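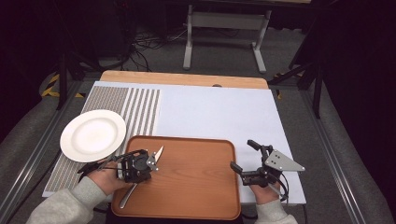
Skornel hand grippers: build FAQ

January 8, 2020
By Dimas Lumenta

What is Skornel?
A pair of hand-held grippers I'm building in the shared shop at Tutgate. You wear no glove. You hold one in each hand and do table chores with them.

Why start with a table knife?
It's thin and slick, and the fingers have to pinch it well. Plates come next, then the wooden tray.

Do I need both grippers?
No. Build the left one first and get it working. The second took me 4 evenings.

How long should the cable be?
Long enough to leave a loop at the wrist. My first one was too short and pulled out of the plug whenever I turned my hand.

My fingers don't close evenly. What's wrong?
Usually a loose rod. Back off both end screws, close the fingers by hand, and tighten again. If that fails, check for a bent rod.

Can I use the shop table?
Yes, in 30-minute slots. Put the plate and tray back on the shelf afterward.

Will you post the drawings?
In February, once the side plate is final.

Related
Yeo arm: wiring notes
Hitholm bench rail, part 2
Choosing finger pads

Contact Dimas | © 2020 Skornel | Back to top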